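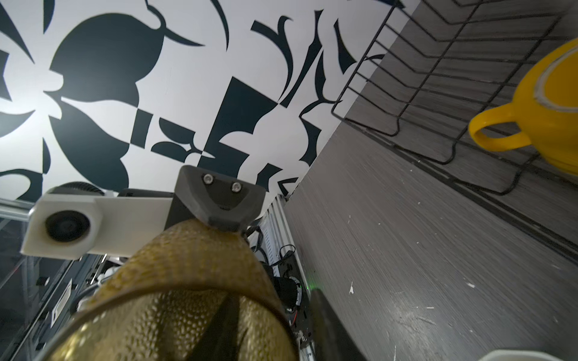
Liya Hadgu says the wrist view changed the way she drives the arm. Before, she steered by watching the whole table and often closed the gripper too soon. Students in the Gresby Robotics Club now learn both views in their first month, and the cup-and-rack task is where they practice.

The task is part of the Kumsa project, which the club will enter in the Dasville student competition in June. Two arms share one table, and teams must move mugs, tumblers and glasses of different shapes between the tabletop and a wire dish rack. Members have logged 312 practice runs this term toward a goal of 639. Each run is saved and reviewed at the next meeting. 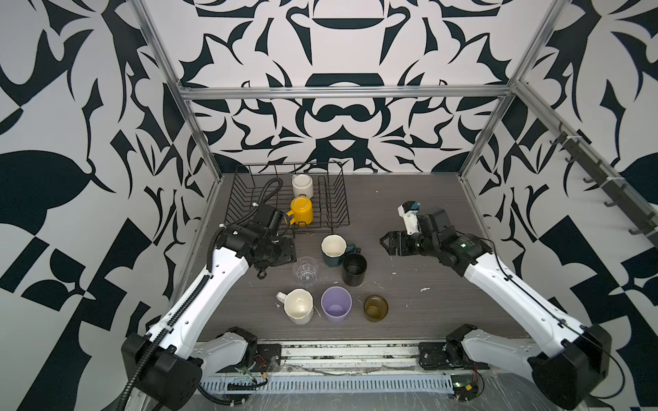

Handles remain the hardest part, according to Ctibor Procházka, who would like teams to agree on a grasp before either arm moves. The club has adopted his suggestion for all two-arm runs — drivers now call out the cup and the side of approach.

The club has 16 members and room for more. Meetings begin at 4 p.m. in the Floltbridge building, and no programming experience is required.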